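2020-02-17

Back on the soy porridge batches for the Pletar menopause snack trial, and I'm still fighting the texture! Batch 14 set up like wallpaper paste again. I cut the ground flax from 5 g a serving to 4 and it helped a bit, but Corina Lüthi tried a spoonful and made a face, so there's more to do.
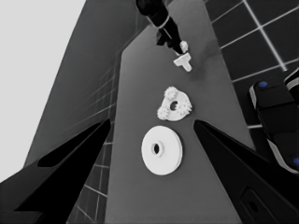

Calcium is the other headache. We came in at 124 mg a serving with the fortified soy milk from Hollenstein, which is lower than I wanted — I'd been counting on the sesame to do more of the lifting. Tahini next, maybe, if the bitterness doesn't take over. Aurelia Hauser wants it kept under the sugar limit we set in July, so no hiding things behind dates.

Hot flash diaries: the blank ones are printed, and I moved the evening question up to the top of the page (people kept skipping it). 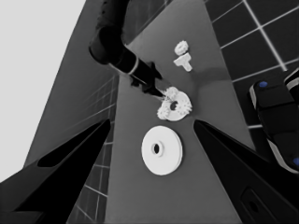

White gear parts on the light gray tabletop.

Tomorrow: batch 15 with the tahini, half the cinnamon, and a longer soak for the oats. Call Fevmont about the soy flour, and ask Corina where the good scale went.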